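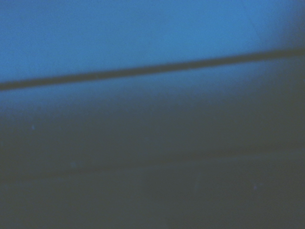

Hi all, I've been meaning to write back about the craft room tables. I had the same argument with myself in September before I finally put the plain blue on mine, and I'm so glad I did! I know blue sounds loud for a work surface, but look how smooth it is, with no grain or pattern for your eye to get lost in. Blurry as it is, you still get the color, that clear sky blue that goes to gray where the light drops off. My old speckled covering swallowed every pin and snipped thread I ever dropped on it.

Abenezer Negash wrote:
> I'm redoing the sewing table at Jullbridge before the winter
> classes start and can't decide on a color. White shows every
> mark and the wood look is boring. Has anyone lived with
> something brighter? Also, is the Larkerier film worth the
> extra money over Vikon?

I went with Vikon, so I can't speak for the other one. I paid 28 dollars for a roll and had enough left to line two drawers. Cut it long, start from one end and peel the backing a few inches at a time (my first try I peeled the whole thing and it stuck to itself, and to me). Wipe the table down the night before, too – mine had old glue in the corners that I had to scrape off with a putty knife.

If white marks bother you, I'd skip the pale blues. Chalk does show on mine, but a damp cloth takes care of it. I have a strip 50 inches long that's yours if you want to try it on a corner first. I can drop it off at Jullbridge next time I'm over that way.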